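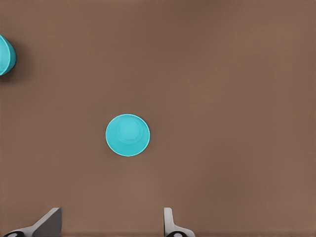
4. Conserver les tomates et les fruits d'été

Cette partie du guide concerne la caisse de conservation Trullell, modèle à deux clayettes, utilisée avec des produits achetés au marché ou récoltés au jardin. Le montage de la caisse est décrit à la partie 2. Pour les légumes-racines, voir la partie 6.

4.1 Avant de commencer

Lavez les clayettes à l'eau tiède avec un peu de savon noir, rincez et laissez sécher complètement. N'utilisez pas d'eau de Javel : l'odeur reste dans le bois et passe dans les fruits.

Choisissez un endroit à l'ombre, aéré, loin du four et du lave-vaisselle. Une arrière-cuisine convient, un cellier aussi. Évitez le dessus du réfrigérateur, où l'air chaud du moteur remonte.

Attention : ne lavez pas les tomates avant de les ranger. Essuyez-les avec un linge sec si elles portent de la terre.

4.2 Trier

1. Videz les barquettes et les sacs sur un torchon propre.
2. Écartez les fruits fendus, tachés ou mous. Ils sont à cuire le jour même.
3. Séparez les tomates mûres de celles qui sont encore fermes ou vertes près du pédoncule.
4. Mettez les tomates cerises à part. Si elles sont en grappe, laissez-les sur la tige.
5. Sortez les pêches et les abricots du lot. Ils accélèrent le mûrissement des tomates posées à côté.

Remarque : les variétés à peau fine, comme la Hailu que l'on trouve chez certains maraîchers, se marquent au moindre choc. Prenez-les une par une et ne les empilez jamais.

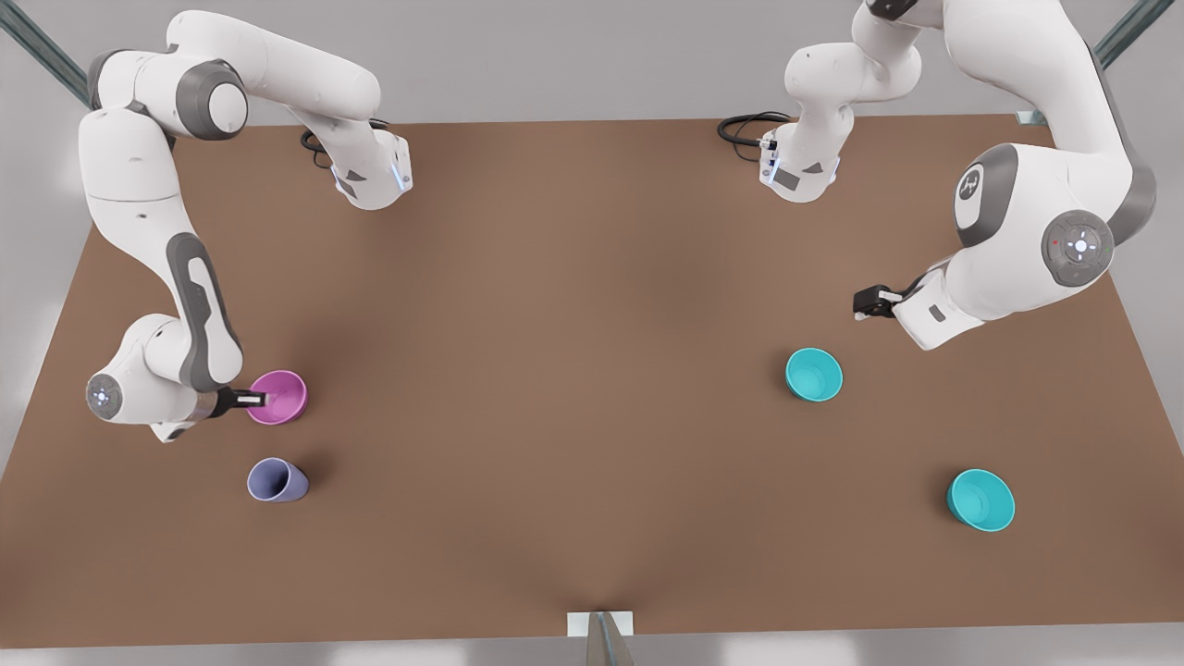 4.3 Garnir les clayettes

1. Posez une feuille de papier kraft non imprimé au fond de chaque clayette.
2. Rangez les grosses tomates sur la clayette du bas, pédoncule vers le bas, sans qu'elles se touchent.
3. Placez les tomates cerises sur la clayette du haut, en une seule couche. Les grappes peuvent se chevaucher un peu.
4. Glissez les clayettes dans les rainures jusqu'à la butée.
5. Ouvrez les deux volets latéraux – à fond en été, à moitié à partir de septembre.

Une clayette supporte 5 kg au maximum. Au-delà, le fond fléchit et les fruits roulent vers le centre.

4.4 Herbes fraîches

Le basilic ne se range pas dans la caisse. Coupez le bas des tiges, mettez le bouquet dans un verre avec un fond d'eau et gardez-le à température ambiante. Changez l'eau tous les deux jours. Le persil et la coriandre supportent le réfrigérateur, enveloppés dans un linge humide.

4.5 Contrôle et entretien

Passez les clayettes en revue chaque matin par temps chaud. Retirez tout fruit abîmé et remplacez le papier s'il est taché. Les tomates mûres se mangent dans les 2 jours ; les fermes peuvent attendre 6 jours selon la variété.

Si des moucherons apparaissent, videz la caisse, essuyez l'intérieur au vinaigre blanc et laissez-la ouverte une nuit. Le filet Plolance, vendu séparément, se fixe derrière les volets avec les quatre crochets fournis.

4.6 Surplus

Quand la récolte dépasse la place disponible, préparez un coulis. Comptez 200 g de tomates par personne, une gousse d'ail et un filet d'huile. Faites cuire à feu doux, à découvert, puis passez au moulin à légumes. Le coulis refroidi se congèle dans des boîtes remplies aux trois quarts.

Attention : ne remettez pas de bocaux chauds dans la caisse. La vapeur fait gonfler les rainures et les clayettes se bloquent. En cas de blocage, laissez sécher la caisse volets ouverts, puis frottez les rainures avec un morceau de cire d'abeille.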